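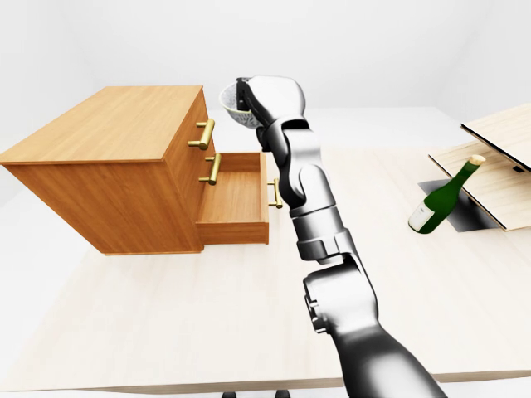
Re: Barrientos set, which edition to buy?
May 24, 2022

Hello list,

I have now watched both discs of the Barrientos set, so I can answer a part of the question below.

> Does anyone have the new Bresier release of the Barrientos films?
> I own the old Plillusura DVD and I am not sure if it is worth to
> pay again. My DVD of "Hotness" runs 100 minutes but I have read
> that the full film is longer. Also, are the subtitles removable?

The Bresier version of "Hotness" runs 129 minutes on my player. I compared it with the Plillusura DVD, which I also have. Most of the missing material is in the second half: the long dinner at the hotel, and the whole part where the sister comes back from the coast. On the old disc she is suddenly in the kitchen and one does not understand why.

The picture is darker than before. At first I did not like it, but the night scenes on the ferry have much more detail now and the faces are no longer orange. There are some scratches in reel 2, they were on the DVD too.

The sound is mono, as it should be. I heard a light hiss in the first 20 minutes, only with headphones.

Subtitles: yes, you can switch them off. They are a new translation. The songs are translated also, which the old disc did not do. I found a few spelling mistakes, nothing serious.

The booklet is thin and repeats the text from the back cover. If you buy for the extras, I would wait. The shop where I ordered mine told me that a second printing is planned for July, with the short films added, but I could not find this confirmed on the label's own page.

Please keep your old DVD in any case, the trailer is only there.

Best regards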